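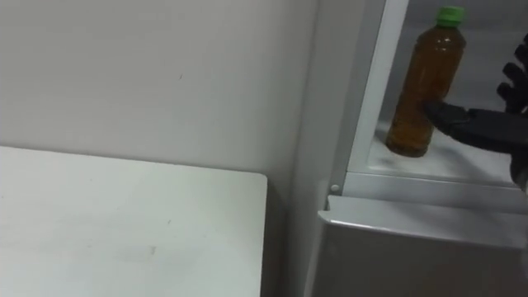

# Brivia cold tea maker, four months of use

I drink cold tea every day, also in winter, and for years I bought it in bottles. In December I decided to try making it at home and ordered the Brivia, a glass jug with a long steel filter that hangs from the lid. It cost me 659 crowns at Grgić, the household store near the station in Dotcombe. They also sell it with a set of two cups, which I didn't need.

First the basic things. The jug comes with the filter, a lid in two parts, one spare silicone ring and a paper manual. The manual is short and the English part says "let tea to relax in cold place", so I am not the only one who has to work on his English. There are two lines on the glass, at 300 and 600 ml. I would like a line at 400 also, because that is what I take to work, but I measured it once and put a small piece of tape there.

The method is simple. You put leaves in the filter, fill the jug with cold water, close it and leave it in the refrigerator overnight. No hot water and no sugar. If you have only made tea the hot way, the taste will surprise you a little. It is softer, and the bitter part almost disappears. My wife said it tasted like water that had been told about tea. She was right about the first batch, where I used the amount from the manual.
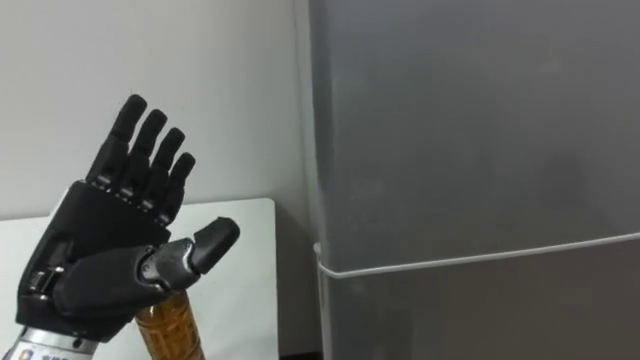

So for the second batch I used double the leaves, and it was much better. After some weeks I stopped at three heaping teaspoons of black tea for the full jug, and a bit less for green. With green tea you can forget it for a whole day and it is still pleasant. Black tea I take out in the morning, otherwise it becomes flat and leaves a brown ring on the steel.

## The filter

This is the best part of the product. The mesh is very fine and even the dust from cheap tea bags stays inside (I cut some bags open to test this). I had another maker before, a plastic one from Cluster, and there you always had some leaves in the last glass. With the Brivia I find a few very small pieces at the bottom if I shake the jug, and if I don't shake it, none.

Washing it is less nice. Wet leaves stick in the lower end, where the tube is narrow, and my fingers don't reach. I turn it over, knock it against the sink and then use a bottle brush. The manual says dishwasher is allowed. I tried it two times and both times there were leaves left inside, now dry and harder to remove. So by hand, and soon after use.

## The lid

The lid I don't like so much. It has an inner part that holds the filter and an outer part for pouring, and they look as if they should click together, but they don't click. They only press. When the jug is full and you pour quickly, the outer part moves, and one time it came off and I had tea on my socks. Pour slowly and hold the lid with one finger. For this price I expect a lid that stays on without my help.

Also it can't lie on its side. The box doesn't promise this, I only mention it for people with low shelves. The jug is tall with the filter in, and in our refrigerator I had to move one shelf higher, so the milk now lives somewhere else. Please measure before you buy. 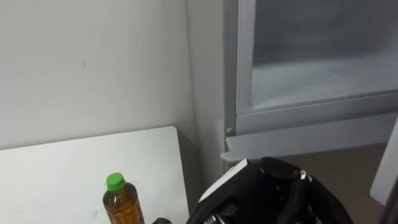 *Text: Kazimír Kopecký, 2024-04-12*

## Compared with buying bottles

Many people will ask if it pays off. I think it does, but slowly, and it depends on the tea. If you buy good loose leaves, one jug costs you less than half of a bottle from the supermarket. If you buy the kind of tea that comes in a nice tin, you save nothing and you should do it for the taste only.

Bottled tea still has some points in its favor. You can throw it in a bag, it has a screw cap that closes properly, and it keeps for months. The tea from the jug is good for two days, on the third day it starts to smell a little like hay. I still buy a bottle when we travel.

What I don't miss is the sugar. Before, I didn't notice how sweet the bottled kind was. Now I taste it, and I can finish only half. If you want yours sweet, add syrup after brewing - sugar doesn't melt well in cold water and stays on the bottom.
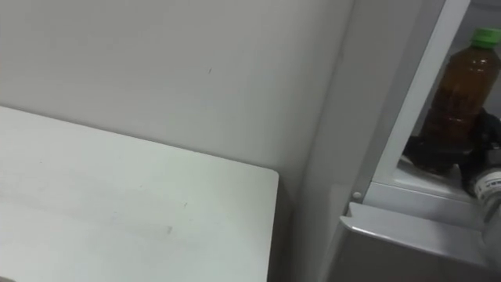 *Bottle with a green cap, compartment open.*

## Teas that worked for me

- Plain Ceylon, broken leaf. Strong color, good with lemon.
- Green sencha, the cheaper kind. Six hours is enough.
- Rooibos. Needs a very long time, I leave it from evening to the next afternoon.
- Mint from the garden, dried. Nice, but the leaves fill the filter and it is difficult to get them out again.

Fruit tea with big pieces was a failure, the pieces swell and the color stays pale. Hot water first would help, but the glass is not made for boiling water and there is a warning on the box.

## Would I buy it again

Yes, if the lid was better, and probably also with this lid. The glass has no scratches after four months and the steel has no rust. The silicone ring took some smell from the mint and I changed it for the spare one. I asked at Grgić if they sell more rings and they said they can order them, but I don't have a price yet.

Four stars of five. One star off for the lid, the socks are included in that.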